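Packed lunches: is it worth making them the night before?
Claltside Community Board > Food and Kitchen

hernutik_lane
I start at Doolan's depot in January and the canteen there shuts at 3, so I'll be taking my own food. Mornings are tight. Does a sandwich made the night before hold up, or does the bread go soggy? I don't want to spend much on boxes either.

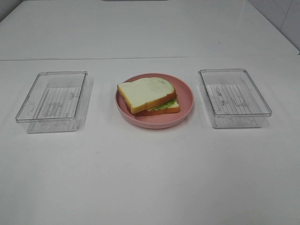 I've got a fridge at home but there isn't one at the depot, so whatever I take sits in my bag until my break.

TMcK
Made the night before is fine if you butter right up to the crusts. Keep tomato and cucumber in a separate tub and add them when you eat. I've done it for 17 years.
Tegan McKinnon

pastie_dave
Disagree about the butter. It goes hard in the fridge and tears the bread. Freeze the sandwich on Sunday and take it out before work. It keeps the rest of the bag cool too.

TMcK
Not with lettuce in it, Dave. Frozen lettuce is slime. Same with egg.

pastie_dave
So leave the lettuce out.

oldskirico
Lettuce and bacon is the whole point for some of us. Dry the leaf on kitchen roll and let the bacon go cold before it goes on the bread. On boxes, I'd go for clear plastic so you can see what's left in the fridge.

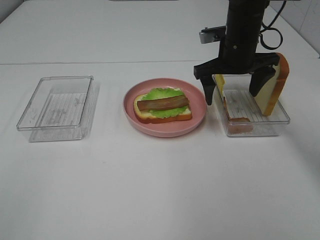

Re: Packed lunches: no fridge at work

hernutik_lane
Thanks all. Is an ice pack enough for ham or chicken?

oldskirico
For a morning, yes, in a lined bag. I wouldn't leave chicken until the end of a shift.

TMcK
Agreed. Cheese and pickle on the long days. The market has lined bags on Saturday, by the key cutter.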